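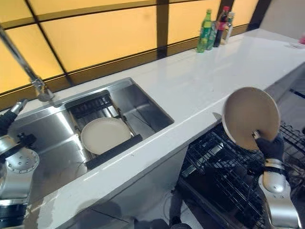

Figure 4. Dish loading at the open day, from the head camera. One plate lies on the insert in the sink; the right hand holds the other over the dishwasher rack.

Proceedings > Field Robotics in Public Settings > Section 4
Reading time: 14 min

4. The Open Day as an Experimental Condition

4.1 Setting and schedule

The lab studies reported in Section 3 were run with the door shut. The open day was run with the door propped open by a fire extinguisher, and we treat that as a separate condition. It took place in July in the demonstration kitchen at Dolidgate, on the ground floor next to the cafe, and the doors opened at ten. The robot was the two-armed Wollent platform described in Section 2, running the Goodall planner with the same weights used in the lab. We had promised our funders not to tune anything on the morning itself, and with one exception (Section 4.3) we kept that promise.

The task was plate transfer from sink to dishwasher. Plates start on a slotted insert in the sink, and the robot is to pick one, turn it upright and lower it into the rack (Figure 4). Visitors stood behind a strip of tape on the floor. The tape was respected by most adults and treated by children as a starting line.

4.2 What visitors thought they were seeing

We had prepared a short talk on grasp selection. It was delivered in full once. After that, the third author learned to wait for the first question, which was nearly always whether the robot also did pans. It does not. The second most common question was how much it cost, and the third was whether it could be made to go faster, usually asked by someone looking at a phone.

A full transfer is slow. In the lab this never struck us as a problem, since the people watching were paid to watch. In front of a crowd, the pause between grasp and turn, during which the planner checks the wrist against the counter edge, reads as hesitation or even reluctance. Several visitors began offering the robot encouragement at this point. One gentleman told it to take its time, and it took him at his word.

Tala Saliba, who ran the floor for most of the afternoon, suggested announcing the pause in advance. We adopted this from the second session on. Saying "it is now checking its wrist" cost nothing, needed no new code, and did more for the perceived competence of the system than the last two software releases.

4.3 Deviations from protocol

The yellow backsplash behind the counter was brighter than anything in our training kitchens, and the countertop is glossy enough to give much of it back. The plate detector, which works from color and rim shape, had been tested on white plates under office lighting. The plates on hand at Dolidgate were beige. We raised the detection threshold before the first public run – this is the exception mentioned above – and did not touch it again.

The bottles at the far end of the counter were left standing during the runs. They lie outside the workspace given to the planner, which ignored them. Visitors did not, and a good part of one session went to explaining that the robot had no plans regarding the soda.

4.4 Visitor ratings

Visitors could fill in a card on the way out, with a rating for usefulness and a separate one for trust. The card was designed by Dondar, our outreach partner, and had a large empty space for comments, which turned out to be the more useful half. Written remarks dwelt on pace, on noise and on whether the machine would rinse first. Grasp selection was not mentioned. We do not compare these ratings with the lab scores in Section 3: the people who filled in cards were the people who had stayed, and those who left early presumably had views as well.

4.5 Remarks for other groups

Groups planning a similar event should bring spare tape and a second speaker. We would also place the stop button where the operator can reach it without turning away from the audience. Ours was on the far side of the cart, and it was pressed once during the day, by an elbow. The run in question was restarted from the sink and is excluded from the timing data in Section 5.

17 shares | 2 comments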